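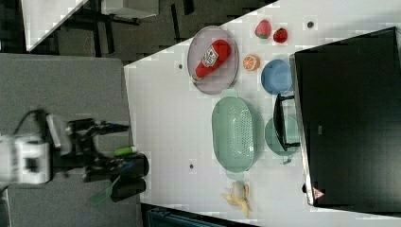

Farnby 302 Tabletop Arm with two-finger gripper
SKU 302-G2. In stock at Prirville, ships in 14 days.

SAFETY NOTICE, posted Sun 15 February. Read before ordering or powering up.

We have a fault on the gripper cable. If the loop is routed too tight it can pull at the connector when the arm folds in on itself. Gripper loses signal, the arm does not. So the arm keeps moving with the fingers wherever they were last. Could be open, could be closed on something. Bench unit at Prirville did it twice, second time it dragged a plate across the table and stopped against the side of the oven. No one hurt. Still not OK.

Affected: units with serials ending in A, bought from us or from Vieira. Serials ending in B have the longer cable and are fine.

What to do now
Power off at the wall, not just the stop button. Check the cable where it leaves the wrist. Give it slack — a loose loop, wide enough that nothing goes tight when the arm is fully folded. If the connector wiggles, stop using it and write to us. Do not tape it. Tape has been tried, tape lets go.
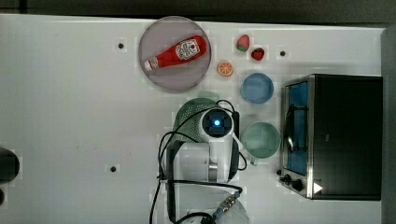
Arm folded in over the colander, cables looped out to both sides.

A blue ring on the joint only tells you the arm has power. It tells you nothing about the gripper. A few customers took it as all clear and reached in. Please dont. Keep hands off the table until the arm is off.

Replacement cable is free for A serials, part no. 369. Old cable does not need to come back. Swap takes one hex key and some patience, sheet is in the bag.

How to test after the swap
Soft or light items only. We use toy kitchen stuff at Prirville, cheap and nothing breaks. Run slow speed first. Open and close the fingers at full reach, then half reach, then folded. Watch the wrist feed while you do it. If the fingers lag or don't answer in any position, power off and re-seat the connector.
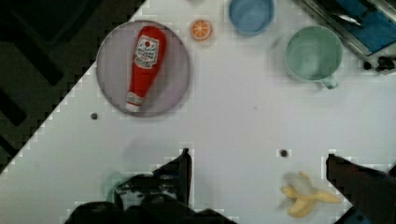
Wrist view. Fingers open, nothing held, banana over by the right finger.

Firmware 2 is comming in August and will stop the arm as soon as the gripper signal drops. Until then you have to be the one watching. Don't run it unattended, don't run it overnight.
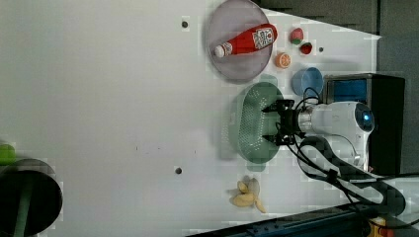

Same goes for anyone running the Troltitow rail mount. The rail kit uses the same cable, so check both ends. Mount height makes no difference to the fault.

In the box
Arm, gripper, power supply, wrist camera, cable 369 (all new orders), hex key, printed sheet. Table not included.

Returns
Unopened A units can come back for a full refund, shipping on us. Opened ones too if the connector is loose — send a photo of the serial plate first. Vieira customers, contact Vieira for refunds, but cables come from us either way.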